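The Last Free Curb in Dimarport

At ten minutes to eight on a weekday morning, Leonora Cabrera is on her third lap of the Lukano Street block, and she has begun to talk to the other drivers through her closed window. They can't hear her. They are on laps of their own, and I suspect they are talking too.

"That one's leaving," she tells me, pointing her chin at a man in a parked sedan. The man unwraps a sandwich.

Dimarport has a traffic problem, as any city with a bridge and a ferry landing will, and for years the talk has been about the bridge. It gets the radio reports and the campaign promises. But a good share of the cars clogging downtown in the morning have already crossed it. They have arrived, in every sense except the one that lets you turn off the engine.

The parking office ran its own survey last August, sending staff out with clipboards to follow cars they knew to be looking for a space. The typical hunt took some 7 minutes, which sounds bearable until you multiply it by a downtown. The longest on record belongs to a delivery driver who circled for 74 minutes, left for lunch, and came back to find his original spot open.

The cause is not much of a mystery. A garage space on Javier Avenue costs $4 an hour. A space at the curb outside the same garage costs nothing, if you can find it, and people will burn a remarkable amount of gas and goodwill to find it. Teodoro Padilla, who runs curb policy for the city out of a third-floor office with a fine view of double-parked vans, calls this "the lottery." He would like to close it down. His plan puts meters on 149 blocks, priced to leave a space or two open on each one, with the rate going up where the curb is full and down where it's empty.

He explained this to me with a napkin and a pen, and then with a second napkin. The idea is old and has worked elsewhere. It also requires standing up in a school gymnasium and telling several hundred people that something they have always had for free will now cost money, for their own good. Padilla has done this four times. After the second he started parking a few streets away. 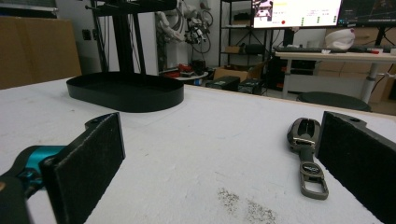 Charito Lumbao thinks the napkins leave something out. "He keeps saying I'll save time," she told the last meeting, to the loudest applause of the night. "I open the bakery at five. There is nobody on the street at five. I park in front, I'm happy, and at nine o'clock I'm supposed to run out with flour on my hands and pay for a space I've had since before he was awake?"

Padilla's answer, that hers is exactly the space her customers are circling for, was correct and did him no good at all. I have bought rolls at the bakery since, and can report that the subject is still open at the counter. I can also report that I double-parked to do it.

The merchants are split, though you wouldn't guess it from the window signs. Ramil Macapagal sells hardware four doors down and privately favors the meters. His customers come for a box of screws and need ten minutes at the curb, which at present is occupied from dawn to dusk by the cars of people who work at other stores. Some of those people, he concedes, work at his. He has asked them to use the lot behind the old Trulo warehouse, a five-minute walk. They have told him it's a long way in the rain. He has pointed out that it isn't raining. Negotiations continue.

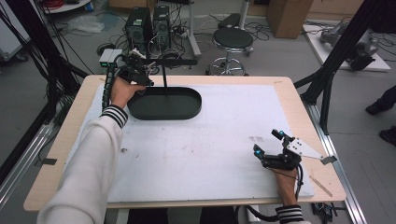

White top, striped cuffs, both hands occupied.

Then there is the matter of the garages themselves, which are not full. I walked the Javier Avenue one with Dexter Dizon, the attendant on the morning shift, and the upper decks were a prairie. He has a theory that drivers don't really mind paying. What they mind is paying while a free space might exist. "They'd feel like suckers," he said. "They'd be up here, parked, dry, on time, and wondering."

He may have the whole plan in that sentence. If the curb costs a little more than the garage, the wondering stops, and so does most of the circling. Padilla's office expects the morning backup on Lukano Street to thin out within weeks of the meters going in. His opponents expect him to be looking for work within the same period. Both sides have been known to quote the survey, though they tend to favor different pages.

The council votes next month, unless it puts the matter off again, and it has a gift for putting things off. Members get reserved spaces behind City Hall.

Cabrera found hers on the fifth lap, a gap between a pickup and a hydrant that I would have described as decorative. She got the car in with three moves and a short prayer, checked the clock on the dash, and was late for work. I asked whether she'd pay for a meter to skip all that.

"How much?" she said. I told her. She looked back at the space, which was free, and which she had won.

"No," she said.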